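Pre-purchase check, worktop arm cell
Site: Biltmont test kitchen, bench 2
Checked by: Yesenia Tapia
Date: October 11, 2024
For: Wolfram Tiedemann (budget), copy to Cirilo

Marks: OK / FIX / HOLD. Comments under each. Sorry for typing, did this standing up.

1. Mounting and base
OK. Bolts tight, no rock by hand. If we buy two more arms the bench needs a stiffener, not in the Didex quote. Ask.

2. Emergency stop
OK. Tested 3 times. Button is a long reach from the sink end though. Second button priced at 800, I'd put it in now and not wait for the next round.

3. Guarding / speed limit
HOLD. Limit set in software only. Tiburcio wants a floor scanner, Trestetti want 1,868 for theirs, fitting extra. No answer yet from Tovar. Don't sign anything till we have both.

4. Power
FIX. Arm controller shares a circuit with kitchen appliances. Wants its own. Electrician's visit to go under building costs, not equipment (Wolfram please confirm).

5. Cables on the arm
FIX. Loops stand out at the side of the joint, and the thick bundle runs along the worktop by the chopping board. One clip on it. Need more clips plus a proper sleeve. Cheap, add to consumables.

6. Worktop and reach
FIX. Too much out at once. Toaster oven with door down right up against the board, cloth draped over the metal top. Cloth comes off before anyone switches that oven on. Plate of fruit and the tea box inside the arm's space as well. Budget for a shelf or trolley so things have somewhere to go.

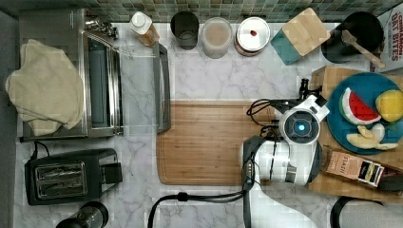 7. Cleaning
HOLD. Supplier sheet doesnt say what we can wipe the joints with. Emiliano to ring Didex. Covers may be needed, allow for a spare set.

8. Training
OK for now. Two people signed off in September. Third place not booked, not costed either.

9. Spares and service
HOLD. No service price past year one. Need it in writting before the order goes in.

Overall: not ready to order. Items 3 and 4 first, rest can run alongside. Recheck once the circuit is in.

Y. Tapia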